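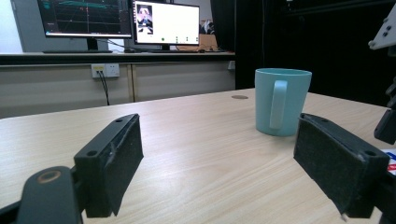 Tài Ung

About Stumside

Stumside builds and repairs two-finger grippers for labs and small packing shops. I started it with Minh Huỳnh after we both left Plivance, and we still do most of the bench work ourselves.

People who find this page usually ask about the August fault, so it belongs here. A customer, Zederia, was running our gripper on cups. After 180 cycles it began dropping them. The felt on one finger had frayed and the glue under it had let go at the tip, so the pad slid when the fingers closed. The motor current looked normal the whole time, and our software reported a good grip on every drop. One mug broke near an operator's hand. She was not hurt, but she could have been.

We pulled back all 32 units from that batch and changed 2 things. Pads are now glued and clamped overnight before they ship. The controller also checks finger position against the width of the part, and stops if the fingers close too far — it does not retry by itself. Someone has to look at the pads and reset it by hand.

We test on plain household mugs, handle toward the gripper, on a wood-grain table. Worn felt stays on the test fingers until it fails, and we write down the cycle when it does.

If your gripper drops something, stop using it and write to us before you replace the pad. We would like to see the old one.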